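Cable slack belongs in the risk assessment

Fouad Tawfik

Most labs that run small collaborative arms now have a written risk assessment for each cell. I have read a fair number of them. They deal well with speed limits, payload and the position of the emergency stop. They deal badly with cables. The usual entry is one line, "cables secured", with a tick beside it. My view is that this line should be removed and replaced with a measured requirement.

A typical benchtop arm leaves the factory with its joint wiring inside the links. Everything added afterwards runs outside: force sensor, gripper, wrist camera. Each of these brings its own lead, and each lead has to reach the wrist in every pose the program may command. The builder therefore leaves slack. The amount is set by eye, in one pose, on the day of assembly. It is seldom checked again when the task changes.

Contact tasks make the matter worse. When the arm works low over a fixture, with a long tool held at an angle, the slack that was needed at full reach has nowhere to go and hangs into the work area.

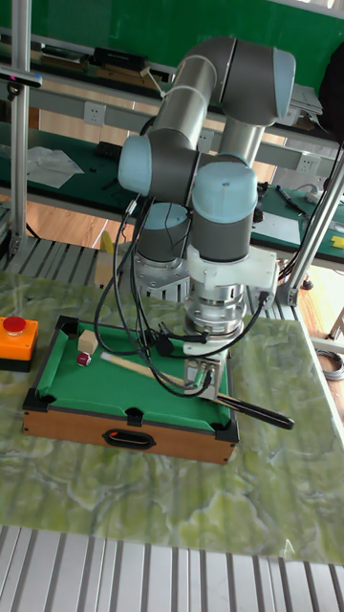 Arm over a miniature pool table, with the cable bundle looping down across the left side.

Three faults follow from a loop of this kind. The first is snagging, where the cable catches on a fixture and the arm pulls against it until a limit is reached or a connector gives way. The second is measurement error. A cable that touches the table puts a load on the wrist, and a force sensor mounted there cannot tell that load from contact at the tool. The third is wear, which stays hidden until a signal begins to drop out.

The first fault is a safety matter and the other two are usually treated as quality matters. I think the split is a mistake. If the stop condition depends on a force reading, an error in that reading is a safety matter as well.

Raquel Gouveia and I tried a simple rule on our own cells last March. The lowest point of any external cable must stay at least 80 mm above the highest fixed object in the work area, in every taught pose. Where this cannot be met, the cable is clipped to the link on each side of the joint, with free length only at the joint itself. The check is run by stepping through the program at reduced speed, and it is repeated after any change of tool or fixture. It takes 2 people and one sheet of paper.

Ehab Berrada has objected that a fixed clearance is crude, and that a dressing kit such as the Levo would remove the need for it. He is right that the figure is crude. A kit does reduce the loop, but it also has to be fitted and adjusted by someone, and the result still has to be checked against a number. A different lab may settle on 100 mm, or on a figure for each joint. I would accept either, provided it is written down and signed against the current version of the program.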